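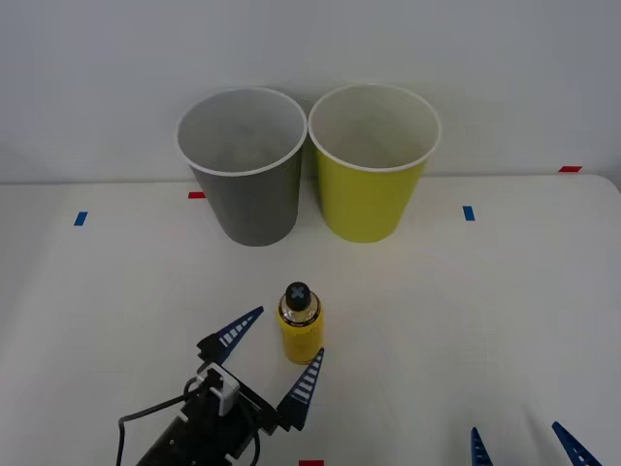
Dolores Gallagher has called the Grorkbridge ground lease "the cheapest way into a house and the slowest way out of one", a remark often repeated in local discussion of the scheme. Under a Grorkbridge ground lease the buyer owns the house but rents the land beneath it from a single landholder, Benavides Land. The arrangement covers 197 lots on the eastern side of the Grorkbridge township.

## Background

The land was a dairy property owned by the Benavides family, who did not wish to sell it outright. Imani Benavides proposed keeping the freehold and letting the lots on long leases, with each buyer free to build or bring in a house. The first leases were signed before the roads were sealed, and early residents reached their lots by a gravel track from the old milking shed. The shed still stands and is used as the site office.

Roads, drains and water connections were put in by Ridetti, a civil contractor, in two stages. The second stage was delayed by a dispute over the height of a culvert near Lot 61, and several buyers in that part of the estate were given a rent-free period while the work was redone.

## Terms of the lease

Leases run for 99 years from the date the individual lot was first let. A person who buys an existing house takes over the remaining years and does not receive a new term. This means that neighbouring houses can have quite different periods left to run.

Ground rent is paid every three months. It is set as a flat amount for each lot size and reviewed every five years against movements in consumer prices. The lease does not allow the landholder to set a new rent by valuing the land, although a draft circulated in the early years did contain such a clause.

The resident is responsible for the house, fences, garden and any paving. The landholder looks after the internal roads, street lighting and the drainage reserve. Council rates on the land are charged to the landholder and passed on in the rent. Sheds and carports need written consent, and a house may be removed from its lot if the ground is levelled afterwards.

| Item | Paid by |
|---|---|
| Building insurance | Resident |
| House repairs | Resident |
| Internal roads and street lights | Landholder |
| Drainage reserve | Landholder |
| Transfer fee on sale | Seller |

## Sales and transfers

A resident may sell the house at any time and at any price. The landholder must consent to the transfer of the lease but can refuse only if rent is owing or the buyer does not accept the existing terms. The seller pays a transfer fee of $2,055, which covers the legal work and an inspection of the lot boundaries.

Most resales are handled by Plultus, an agency with an office in the main street. Its listings show the years remaining on the lease and the current ground rent beside the asking price. Private sales are also common, particularly between people already living on the estate who want a larger or smaller lot.

Finance can be harder to get than for an ordinary freehold house. Lenders that accept ground leases usually want the term to run well past the end of the loan, and some will not lend on houses that can be moved. Buyers often have a larger deposit for this reason, or pay in full with money from the sale of an earlier home.

## Disputes

The longest dispute concerned mowing of the drainage reserve. Residents along its edge, represented by Wendell Park, argued that the landholder's duty to look after the reserve included keeping the grass short. Benavides Land held that it covered only the drain itself. The matter was settled by a written variation to the leases, which requires mowing each November and again before the end of summer.

A second dispute arose over subletting. Sunita Quintanilla had let a room to a boarder and was sent a notice of breach. The notice was withdrawn after it was accepted that the lease restricted letting the whole house but was silent on single rooms – a point later clarified in the standard form.

## Proposed freehold conversion

Some residents have asked to buy the land under their houses. A plan prepared by Tarık Bayram would have allowed this one lot at a time, with a $3,000 contribution from each buyer towards survey costs. It did not proceed, as the internal roads are not separate parcels and the council had not agreed to take them over.

As of 27 November 2025, all lots remain on ground leases.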